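Gistley Workshop Course, Unit 4: Work Surfaces and Sheet Placement
Handout for the May session

4.1 Scope

These notes cover the preparation of a plain table for flat paper work: folding, marking, and trimming. Storage of stock is covered in Unit 5. Read section 4.3 before the practical.

4.2 The surface

The course standard is a smooth white top with no edge strip. A white top shows graphite, dust, and glue residue early. It is a poor ground for white stock, as the sheet edge has little contrast against it; see 4.4.

Clear the top fully before each exercise. Wipe from the wall side to the near side with a dry cloth, then with a damp one, and let the top dry for 300 seconds before any paper is laid down. The wall behind the table should be plain and matte. Patterned walls make it harder to sight along a sheet.
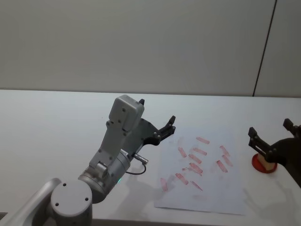

Fig. 4.1. White tabletop against a plain gray wall.

The far edge of the table is the reference line for all exercises in this unit. Wall seams are not used as a reference. A panel joint may be out of plumb, and the error carries into every sheet squared against it.

4.3 Light

Light level is read at the center of the table with the meter flat on the surface. The teaching room at Skekstead read 415 lux at the last check, enough for folding and general marking. Fine trimming calls for a task lamp, placed on the side opposite the cutting hand. Lamp color temperature is nominally 3000 K; the installed lamps measured 2936 K and were accepted. Do not mix lamps of different color on one table.

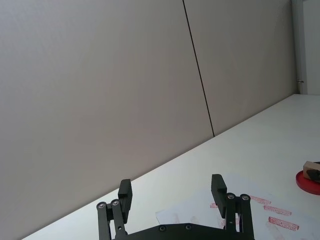

Why is the paper laid down only after the lamp is set?
Moving the lamp shifts the shadows on the table, and a shadow line close to a white sheet is easily mistaken for its edge.

4.4 Placing the sheet

Handle the sheet by two opposite corners. Lower the near edge first, then let the rest settle without pressing. Trapped air under light stock will move the sheet when it is smoothed, so smooth from the center outward with the side of the hand. Kament stock curls slightly toward the felt side and is laid felt side down. Ismail stock has no marked side.
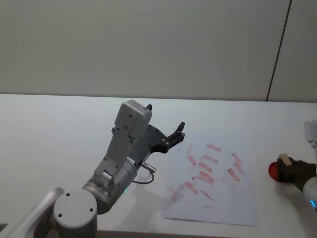
Squareness is checked before any mark is made. Measure from the reference line to the two far corners of the sheet; the readings should agree to within a millimeter. A sheet set at a slight angle to the table edge, as in the figure above, fails this check and must be turned until the readings match. Turn it about one corner, holding that corner down with a fingertip. Where a soft shadow falls partly toward the left edge, as it does there, take the left reading with the rule touching the paper and do not judge the edge by eye. Record both readings on the exercise sheet, left first. Corrections after the first fold are not accepted for Exercise 4B.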